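Quick one between jobs, tea going cold.

Cell's back up. Spent most of the morning on the gripper, the fingers had drifted and it was landing everything short of the hole. Nkrumah reckoned it was the mount. It was the zero. Re-zeroed, tightened the collar screws, ran the warm-up at a crawl, then let it have a go at the sorter box with the soft stuff first. Wrappers are a pain. They squash, they spring back, they catch on the rim.

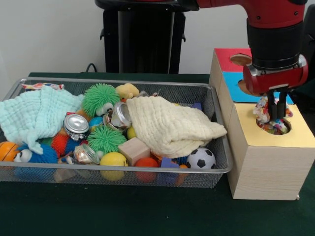
Anyway, settings, so I dont lose them again. Grip force down to 35 percent, closing speed on setting 2, and leave it there. Lina had it higher for the blocks and thats fine for blocks, awful for cloth. Cycle counter said 2924 when I opened it up. Service is due at 3000 so I've just done it early — grease on the wrist joint, wipe down the fingers, check the cable hasn't worked loose at the back.

Also re-taught all the drop points. Each hole on its own, low speed, thumb on the stop. Boring. Do it anyway. The box has to sit tight in its marked spot or the lot is wrong by a finger's width, and I've put fresh tape under the corners.

Overhead view next, which I use for checking the reach across the tray. Elbow needs to clear the rim with room to spare. 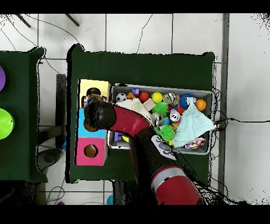

Arm over at the boxes, tray on the right.

Still to do: new pads for the fingers (Antal have them, order before December), and label the spare cable. Lina's got the cell after lunch. Notes are in the Fliria folder, the newer one, ignore teh other.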